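Student Projects > Networks and Security > Poltness

Poltness: knowing who is knocking on a small home network

Project report by Idun Halvorsen and İlker Duman

Where the idea came from

Our project began with a baby monitor, or more exactly with İlker's aunt, who rang him one evening in March to ask why her baby monitor had its own web page. She'd typed the wrong number into her browser and there it was, a login box with the name and password already filled in for her. She wasn't worried, she just thought it was funny. We thought it was a project, and our supervisor was kind enough to agree (after we had promised to cut the first proposal down by half).

The question we settled on was a fairly homely one. If you have a router, a printer, a television and a handful of cheap smart plugs, could a small box sitting on the shelf learn what ordinary traffic looks like in your house, and tell you in plain words when something changes? There are big commercial systems that do this for offices, with staff to read the alerts. We wanted something a person could glance at while the kettle boils.

We called it Poltness, for reasons that made sense late at night and have been lost since.

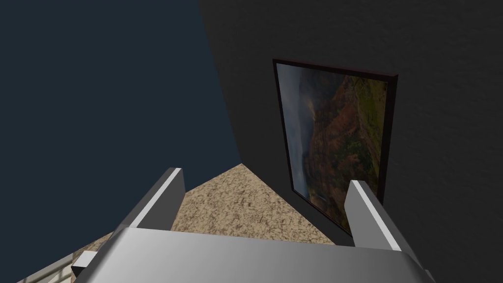 What we built

Poltness is a small program that runs on a single-board computer plugged into the router. It has two parts. The first, which we named Tekin, listens to the traffic and keeps a short diary for each device: which addresses it speaks to, at what hours, and how much it says. It never looks inside the messages themselves, and we were quite firm with ourselves about that, partly for privacy and partly because most of it is encrypted anyway. The second part, Gunilex, reads the diaries and decides whether today looks enough like the days before.

We had hoped to use a neural network for Gunilex and spent the better part of three weeks on one. It worked nicely on the data we trained it with and fell over on everything else, so we went back to a much plainer method. Each device gets a list of usual contacts and a usual range for its hourly traffic. A new contact adds a few points to a score, an unusual hour adds a few more, and a sudden burst of data adds quite a lot. When the score passes 200, the owner gets a message.

Writing those messages took far longer than either of us had planned for. Our first version said things like "anomalous outbound flow detected", and İlker's aunt, who had by then become our most faithful tester, asked whether she should call a plumber. The version we finished with says "Your printer is talking to somewhere new" and gives the owner two buttons, one for "That's fine" and one for "Block it for now".

The test network

For the trial itself we borrowed a shelf in the networking lab and set up a pretend household on it. We used a Plutport hub, because the school already had one in the cupboard, along with two smart plugs, a doorbell, a printer and an old tablet. We ran the whole thing for 648 hours, which is 27 days, and left it alone for most of that time so that the diaries would fill up with ordinary dull behaviour. Idun wrote a set of scripts that then misbehaved on purpose – guessing passwords, sending large files out at odd hours, or poking at the other devices one port at a time.
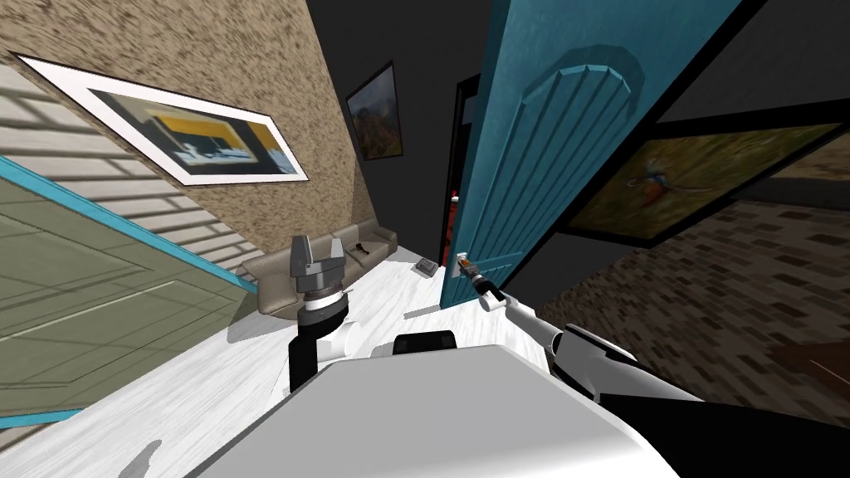 Figure 2. Simulated room with both of the robot's arms in view.

Results

We set off 200 staged incidents across the trial, spread over all the devices, and Poltness raised an alert for 112 of them. That is a bit better than half, and we will admit to having hoped for more. When we went back through the logs, though, the misses turned out to be quite alike. Nearly all the port scans were caught. So were the big file transfers, usually within a minute or two. What slipped past us was the slow, patient sort of thing, where a plug sends a few bytes an hour to a server it already knows. Our scoring simply has nothing to say about a familiar contact that is being used in an unfamiliar way.

False alarms were a livelier subject. The printer caused most of them, as it checks for ink offers at hours that no reasonable printer should be awake, and the doorbell had a firmware update in the second week that sent the score through the roof. We added a quiet period after updates, and that settled it down a good deal. The tablet was so unpredictable that we ended up giving it a wider range than everything else, and we suspect that any real home would need to do the same for phones.

Page last changed: 08/07/2018

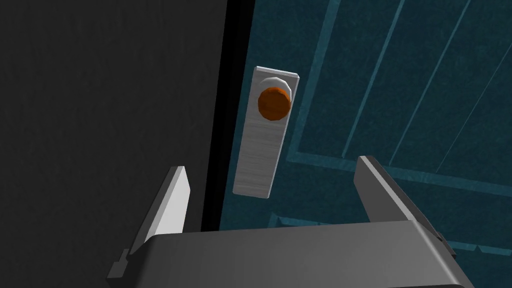

What we would do differently

The first thing would be to start the trial earlier. Everything we learned about slow leaks we learned in the last few days, with no time left to try a second scoring rule, and it would have been lovely to see whether a weekly total for each contact picks them up. We've left a half-finished version of this in the code, switched off, for anyone who'd like to carry on with it.

We would also test in real homes. A shelf in a lab has no visitors and no teenagers, and no one ever moves the router to get at the vacuum cleaner. İlker's aunt has offered her house again, monitor and all (she has changed the password now, and is very proud of it).

Who did what

Idun wrote Gunilex, the attack scripts and most of the results section. İlker wrote Tekin, the message screens and the setup guide, and looked after the shelf. We argued over the scoring together. Our thanks go to the lab staff for the cupboard key and for their patience with the doorbell, which rang rather more than it needed to.

The code and the diaries from the trial are kept with the department. Please ask at the networking lab if you'd like a copy.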